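Budget 2026: zweite Hand ja oder nein?

potis_fan
Wir planen für Februar. Eine Hand von Durán kostet uns 893 Euro, mit 2 Stück wären wir weit über den 1000, die im Topf sind. Ich will trotzdem beide — bei Stoffbeuteln greift eine links, die andere rechts, herrlich!
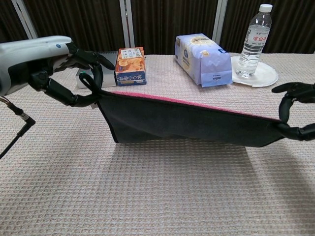 Aitana Escobar · 2026-01-06
Beide Ecken gefasst, genau dafür lohnt sich das Paar!

irthorpe81
Sehe ich anders. Erst eine kaufen, dazu Ersatzkabel.

potis_fan
Kabel kommen mit auf die Liste — danke!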